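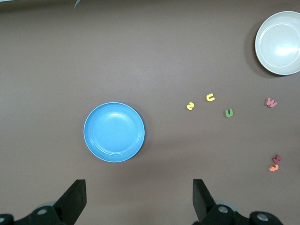
Ticket 3519
Subject: Foam letters sticking to dishes during sorting game
Opened by: Lorne Arsenault
Assigned to: Ward Brouwer
Product: Morklow foam letter set, lowercase
Status: Resolved

Lorne, 2018-11-15
Hi! First off, we love these letters. My daughter plays a sorting game with them where one dish gets the letters she knows and the other gets the letters she's still learning. Small problem, though: after a rinse, the letters cling to the dish and she has to peel them off with her fingernails. It's much worse in the blue plate than in the white bowl. Is it the foam or the plate?

Ward
Hi Lorne, what a great game! I think it's water trapped under the letter. Foam has a flat face, and on a smooth plate that face seals down nicely - same thing as a wet glass on a coaster. Could you tell me how you dry them, and whether you have another plate to try?

Lorne
I shake them off in a colander and give them maybe ten minutes on a towel. We do have a pale green plate, so I'll try that tonight with six letters only, to keep it simple.

Lorne
OK, tried it! Wet letters stick to the green one too, so it isn't the blue plate being odd. The bowl is still the easiest, even with the same letters. Now I'm curious and want to keep going.

Ward
Love it. Next test: squeeze each letter flat in a dry dish towel, stand it on its edge, and leave the whole set overnight. Start with the plate bare and the letters off to one side, then have her drop them in one at a time. 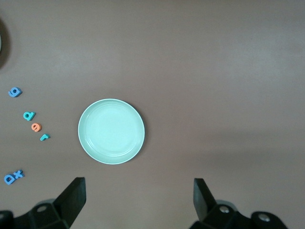
RESOLUTION

Lorne
Fixed! Dried overnight on edge, every letter tips right out of the plate. The "e" was still a bit damp in the middle, so I squeezed it again and gave it until lunch. She got through the whole game three times and asked for the rest of the alphabet.

Ward
Wonderful news, thank you for testing so carefully! I've added the towel squeeze to our washing notes. For anyone finding this ticket: wash by hand in lukewarm water, no dish soap with lotion in it (that leaves a film), squeeze, stand on edge, overnight. Closing this one, but reply here if the sticking comes back.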